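Mendeo Forum > End Effectors > Hand-held units: ribbed pads compared

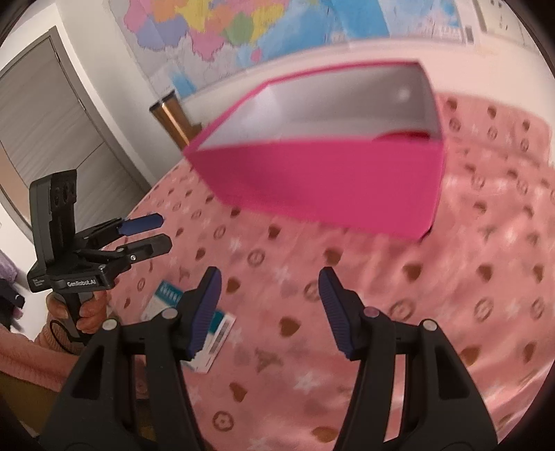
Two matching grippers at the bedside station, blue ribbed pads fitted on the nearer one.

v_seppala
We are evaluating hand-held grippers for small cartons and flat cards. The ribbed pads have been satisfactory on cartons. Members are invited to report results on cards.

mshezi
Our group completed 1828 grasps with ribbed pads. Cards slipped in 14 of the last 16 attempts. We recommend smooth pads for flat stock.

u.vaisanen
I must disagree. Our slips ended once the approach angle was lowered. The pad was not at fault.

mshezi
Was that on a soft surface? Ours was a hard bench.

u.vaisanen
Soft, a folded blanket. I accept that the two are not comparable.

v_seppala
Noted. Both pad types will be run on bedding Tuesday at the lower angle, and the slip counts posted in this thread.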